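Mastano Slipcovers and Upholstery Care
Frequently Asked Questions

Ordering and swatches

Can I see the fabric before I order?
Yes. We mail up to 6 swatches at no charge. Look at them in the room where the sofa sits, once during the day and once with the lamps on. Grays change the most between daylight and lamplight, and a gray that looks plain on a screen may look warm next to a tan rug.

Which gray should I choose?
We carry two. Iscombe is one solid color. Flerkstead is a mixed weave and hides lint better. If you have a light-colored pet, order swatches of both and rub them on the pet's bed before you decide.

Do you match fabric to a sofa I already own?
We try. Mail us a piece from under the seat or from the back of a zipper flap, at least as big as a playing card. Radka Stojanović in our workroom handles matching and will write back with the closest fabrics we have. An exact match on a sofa that has been in use for years is unlikely, because the outside of the sofa has faded and the hidden piece has not.

Looking after light gray fabric

How often should I vacuum?
Once a week if the sofa is used every day. Use the upholstery attachment on low suction and go in one direction. Lift the seat cushions and do the deck underneath as well. A brush with stiff bristles will raise the surface of the weave, so keep those for carpets.

Why does my gray sofa look beige up close?
Many light gray upholstery fabrics are woven from more than one color of thread. From across the room you see one gray. Close up you see the speckle, with light gray and beige side by side. It is part of the weave and will not clean off. Please don't scrub at it.
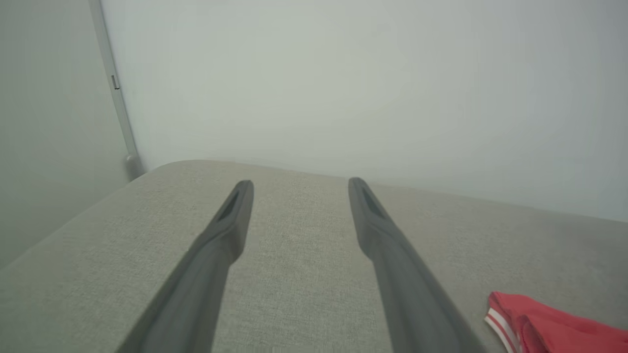 Can I leave colored cloths or throws on it?
Dry ones, yes. Damp ones, no. Red, navy and black are the usual trouble, especially new cotton that has never been washed. To test a cloth, wet a corner, press it between two white paper towels for a minute and look at the towels. If there is color on them, wash the cloth separately and test again before it goes on the sofa.

Some color has already come off on my sofa. What do I do?
Blot with a white cloth dampened with cold water. Work from the outside of the mark toward the middle. Change to a clean part of the cloth often. Do not use hot water or bleach. If the mark is still there after it dries, stop and call an upholstery cleaner.

The padded edge has gone flat in one place. Is that damage?
Usually it is just the filling shifting. Press the padding back toward the low spot with both hands, then pat along the top of the edge. Arms and rounded corners get leaned on more than anything else and need this more often. If the edge drops again within a few days, the filling may need to be replaced. We sell it by the bag.

Can I use a lint roller?
Yes, on any of our fabrics. Pull the old sheet off before it stops sticking.

Washing the covers

Can the covers go in the machine?
Mai and Iscombe covers can. Close the zippers, turn the covers inside out and wash cold on gentle. Flerkstead is dry clean only.

How much do they shrink?
Both washable fabrics are washed before we cut them. Mai is 100 percent cotton and will still tighten slightly. Put the covers back on while they are a little damp and they will ease into shape.

Returns and repairs

What is your return policy?
Stock covers can be returned unwashed within 8 weeks. Custom covers can't be returned, but if we made a measuring mistake we will remake them.

Do you repair seams?
Yes, on covers we made. Mail the cover clean. Repairs take 7 working days once it reaches us, longer in February when the workroom is on short hours. Write to Despina Ristić at the service desk first so she can send you a label.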